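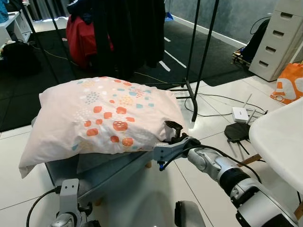
The right gripper against the pillow at the Graslow test room. The pillowcase is one of the set used in the Podgate trials.

Magazine > Machines at Home > Features

The pillow that would not let go

May issue. By Jamshid Zamani

The fault report from Graslow is two pages long, and most of it is about a pillow. I asked to read it because I had heard the story three times, and each time the damage was bigger. In one version the arm had broken a window. There was no window. There was a torn seam, a stopped motor and a long evening for the people on duty.

Graslow is the workshop where the household robot called Podgate learns to make beds, fold clothes and put soft things where they belong. The robot has two arms, each with a simple gripper. Hard objects gave the team few problems. A cup has one shape, and when the fingers close on it the force rises quickly and the controller knows what has happened. A pillow is different. The fingers press, the filling moves away, and the force stays low for a long time.

On the evening of the fault, the right arm was pushing a pillow from the side to straighten it. The software waited for the contact force to reach a set value before it would count the pillow as touched. The filling gave way, the value was not reached, and the arm continued. One finger caught the seam of the case. When the arm was then told to go back, it took the pillow with it, and the cloth went round the wrist and pulled on the cable there.

"We looked at the force graph and it was very calm," says Arash Babaei, who writes the control software. "That was the frightening part for me. The machine believed it was touching air."

The protective stop came only when the wrist motor passed its current limit. Babaei and his colleagues found that the stop had worked as written. The limit had been chosen months before, for lifting, and it was too high for a slow push into cloth.

It is easy to smile at this. I did, the first time. But Babaei asked me to think what else in a bedroom is soft and gives way slowly, and I stopped smiling. A person's stomach is soft. So is a sleeping cat.

The team ran the same push 300 times after the fault, with the old settings, at low speed and with a hand on the stop button. Then they changed 2 things. The arm now has a distance limit for every push, so it must give up if it has travelled too far without a firm contact. And the cable is checked for unexpected pull before the arm goes back. In the next 200 pushes the finger still caught the cloth sometimes, but the arm stopped and opened the gripper each time.

Moradi, the firm which supplies the grippers, has offered a finger with a rounder tip. Babaei likes it for pillows and dislikes it for socks. At Drurnero, where another Podgate is tested, they have asked for the new software but will keep the old fingers – the work there is mostly laundry.

The torn pillowcase was sewn by hand and put back into use. The report is still open, with one line waiting for an answer: how far is too far, when the pillow is bigger than usual?

Comments (3)

bedmaker_tom: We have a packing arm at work and the current limit was also left over from another job. I checked this morning.

Lidia K.: Would a skin sensor on the finger solve it? The article does not say if they tried.

oldspanner: Distance limit should have been there from day one. Good that they published it though.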